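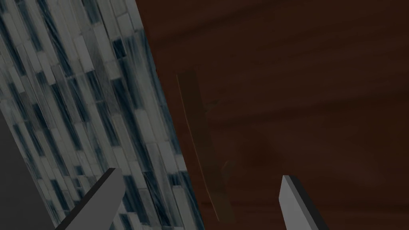 Rasine is a kitchen simulation package sold by Honddale for teaching robot manipulation. Our group reviewed it in March to decide if it could replace the older simulator used in the second-year lab course. The trial license comes with a set of ready-made rooms, a gripper model and a wrist camera view. We worked mostly in the room called Nallville, where the camera looks past the two gray fingers at a wall of narrow mosaic tiles and a large dark brown wooden surface with a slim bar on it. The bar was our first target. It is close to the wood in color, so it made a fair test of the detection module.

Setup

We installed Rasine on one lab desktop. The install took 17 minutes and needed no changes to the drivers. Scripts are written in Python and the manual covers most of the calls we used. The section on camera tilt is short and we had to work out the sign of the roll angle by trial.

Test runs

We ran 382 reach attempts toward the bar. The planner returned a valid path in 343 of them, and 316 ended with the fingers within the tolerance we set. Most of the misses came from starting poses with a steep wrist angle.

For the second part we loaded objects from the Carrasco add-on pack, which is priced separately. It has teaching models as well as kitchen items. 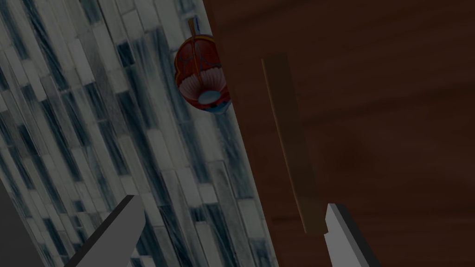 Figure 2. Wrist camera view with the eye model from the Carrasco pack, gripper open.

The eye model loaded with its surface detail intact, including the vessel lines and the ribbed white band near the lens. We did not attempt a grasp on it. Adding the pack made scene loading slower, but the control loop kept its rate.

Limits

Lighting in Nallville is dim and the trial license does not let you change it.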